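Mindholm wellness day moves online, with the price left as it was

Jan 12, 2021

Mindholm, the one-day gathering on rest, burnout and self-care, will go ahead online in May. Organisers Flondow confirmed the change this morning in a statement that used the word "journey" five times and mentioned refunds once, near the end.

Tickets stay at £70. For that, people get 3 live talks, a breathing class and a "sharing circle" with room for 200. How anyone is meant to share in a circle that size over a video link isn't explained. Flondow says smaller rooms will be "available where possible" -- it doesn't say how many, or who will run them.

The programme promises that those taking part will leave "measurably calmer". Asked what would be measured, the firm pointed to a feedback form from its last event, filled in by 27 people. It would not say how many had been there.

Lunch and the afternoon walk have been dropped. A posted pack with tea and a candle will replace them, though it costs extra outside the Murthy area, where Flondow has its office.

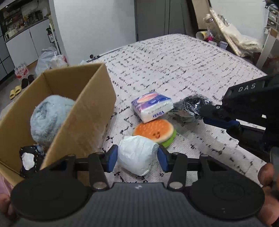 Hauke Buschmann, for one, has asked for his money back. He said he had paid for a day away from his laptop and was now being sold a day in front of it, and that two emails about a refund had brought only an automatic reply.

Refund requests must go through the ticket seller, Sellport, by the end of the month. The booking fee will be kept.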